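Vidage de sac, épisode je ne sais plus combien

Bon. Vite fait parce que je repars ce soir et que la valise est encore ouverte dans le couloir. Mais j'avais promis de raconter le rangement de la grande table, alors voilà.

Retour de trois semaines chez ma soeur, en juin. Trajet interminable, 1380 km, deux changements, un sandwich hors de prix. Arrivée à minuit passé. Et le réflexe idiot que j'ai depuis toujours : tout renverser sur la table, se coucher, on verra demain. Demain c'est devenu après-demain. Puis la semaine d'après. On a mangé sur nos genoux, dans le canapé, avec la grande table juste à côté. Pas fière.

Le problème, ce n'est pas les habits. Les habits ça part à la machine et c'est fini. C'est le reste. Les restes de grignotage, les mouchoirs, les flacons, les emballages où il y a encore trois miettes qu'on n'ose pas jeter. Ça ne va nulle part, ces choses-là. Ni vraiment cuisine, ni salle de bain, ni poubelle.

Donc samedi dernier – enfin un matin, je ne sais plus lequel – café, radio, et j'attaque. Je m'étais donné 30 minutes. Minuteur sur le four et tout.

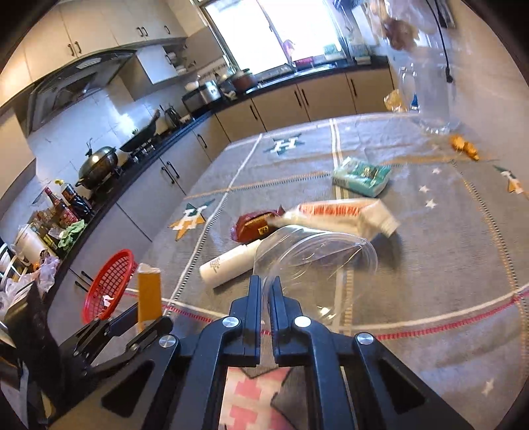 La grande table, panier rouge à gauche. Le tri reste à faire.

Le panier rouge, c'est la base du système. Plastique ajouré, moche, increvable, acheté chez Tiedemann il y a des années pour ranger des pinces à linge. Règle numéro un : ce qui va dans le panier change de pièce. On remplit, on fait le tour de l'appartement, on revient à vide. Un seul voyage par pièce, sinon je me perds en route et je finis par trier des chaussettes.

Règle deux : les paquets entamés. Là c'est sans pitié. Si je ne sais plus quand je l'ai ouvert, poubelle. Si c'est ramolli, poubelle. Les autres dans une boite qui ferme, étagère du haut, et on les finit avant d'en racheter. Ça c'est la théorie. En pratique Guilan Guo passe prendre le thé et la boite est vide à 16 h, ce qui règle la question.

Les mouchoirs : un paquet dans l'entrée, un dans le sac, point. J'en ai retrouvé au fond de chaque poche de manteau, à croire qu'ils se reproduisent.

Les plastiques transparents, couvercles, petites boites sans leur moitié... mon vrai point faible. Je garde tout. « Ça peut servir. » J'ai une caisse entière sous l'évier, une grande Nadness, pleine de couvercles qui ne ferment rien. J'ai sorti la caisse par terre, j'ai essayé de marier tout ça, et au bout d'un moment j'ai gardé 6 paires. Le reste au tri. Un peu mal au coeur quand même.

La carafe par contre elle reste dehors. L'été on la remplit dix fois par jour, inutile de la ranger au fond d'un placard pour la ressortir une heure après.

Et la nappe. On me demande souvent pourquoi je laisse cette nappe gris-brun à motifs alors que la table dessous est jolie. Parce que j'y tiens, à la table ! Elle vient de chez Zinska, payée en plusieurs fois, et la première semaine quelqu'un (moi) a posé une casserole dessus. Depuis, nappe. Toute l'année.

Bilan : le minuteur a sonné, j'en étais au deuxieme tour de panier. J'ai continué quand même, une bonne heure au total. On a mangé à table le soir, des pâtes, rien de fou, mais à table.

Pour le prochain retour j'ai décidé de vider au fur et à mesure, dès la porte. Un sac pour les déchets dans la poche avant de la valise, et le panier posé d'avance dans l'entrée. On verra combien de temps ça tient.

Je file, train à 19 h et je n'ai toujours pas retrouvé mon chargeur.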